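Notebook, Sunday, 15:10
Jemstead hand stack, wrist view segmentation

Continuing from the Rashidi branch. Goal for the afternoon: get the self-mask out of the depth pipeline before the planner sees it. Config is the Lenier default except where noted. 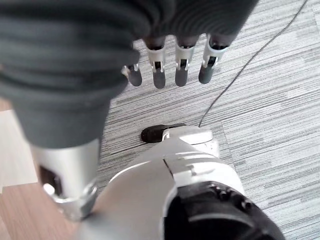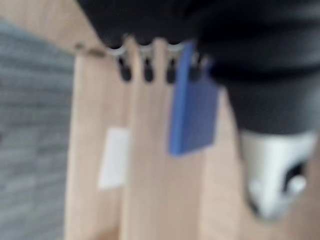 The self-filter in Pristlow renders the hand model from joint angles, projects it into the wrist view, dilates the mask and drops those pixels before clustering. That works as long as the hand is all there is to remove. With dark knit fabric over the top left, as in the first view, the mask ends at the fingers and the fabric goes through as an obstacle, which the planner then treats as fixed in the world. The thin black cable on the right is the same problem on a smaller scale, and no amount of dilation covers it without eating the carpet too.

Tried a static per-camera mask first. Wrong tool for cloth. Replaced it with a persistence test in the camera coordinates: any cluster that stays put in the wrist view while the arm moves more than 100 mm gets tagged as carried and dropped. Threshold is in config as carried_min_travel.

Blur is the second issue. The second view is smeared everywhere, and the edge between the blue block and the black housing to its right is soft enough that the segmenter may merge them. Added a sharpness gate ahead of clustering -- frames under the limit update the mask but not the obstacle map. Limit set at 15 by eye, needs a proper sweep.

Replay log has 2076 frames. Gate rejects around 100 of them, mostly in fast wrist moves. Planner timing unchanged.

Open:
-- carried tag is never cleared after release, so a placed block stays invisible to the planner
-- mask lags joint state by one cycle, check timestamps
-- sweep the sharpness limit before merging to main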